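Flesero Laboratory for Robotic Manipulation
Project Gallery: Handling Transparent and Reflective Kitchenware

Last updated: June

The Flesero Laboratory studies how robots can handle household objects that are difficult for cameras to measure. Clear glass and polished metal are the most common of these. A depth camera often returns no reading on a glass surface, or returns the distance to whatever lies behind it, and a gripper guided by that reading alone will close in the wrong place. This page presents the glass lid study, carried out at the Cillville site under the direction of Robel Lencho.

The study compared two ways of planning a grasp. The first, used as the baseline, builds a full three-dimensional model of the object before the arm moves. The second, named Karakaya, does not attempt to model the glass. It looks for an opaque part that a gripper can hold, such as a knob or a handle, and corrects the position of the fingers during the final approach with the wrist camera. Both methods used the same arm, the same fingers and the same control software.

A total of 2,142 grasp attempts were recorded. Objects were placed on a plain, light-colored surface, in some trials alone and in others beside a second transparent object. Lighting was left as it normally is in the laboratory, with overhead lamps on, and no powder or coating was applied to the glass. Of the full set, 200 attempts were held back from training and used only for evaluation.

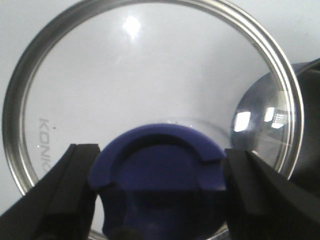

The two methods performed similarly on opaque cookware. On glass lids the difference was considerable. In the evaluation set the baseline failed 43 times, most often by closing above the knob or by pushing the lid sideways before the fingers had met. Karakaya failed less often, and its failures were of a different kind: in most of them the fingers reached the knob correctly but the lid tilted as it was raised. The laboratory regards this as a question of grip force and finger shape, to be treated separately from perception.

Reflections remain a source of error. A bright lamp reflected in the glass can be mistaken for a solid edge, and its apparent position shifts as the wrist moves. The current version of the method compares successive views and discards features that move in a way a fixed object could not. This step adds a short delay to each approach. Work is under way to reduce the delay without lowering accuracy.

Partly overlapping lids are the most demanding arrangement in the collection. The outline of one object is seen through another, and the curved glass of the nearer piece bends what lies behind it. A subset of 244 attempts was reviewed by hand to mark the visible boundary of each lid. These labels are included in the Zatitz collection, together with the wrist camera recordings, the joint positions of the arm and the outcome of every attempt.

The Zatitz collection is available to academic groups on written request to the laboratory. Requests should name the institution, the responsible researcher and the intended use. Recordings may not be redistributed without permission.

Further trials with drinking glasses and measuring jugs are in preparation at Cillville, and pictures from that work will be added to this gallery when the first evaluation has been completed.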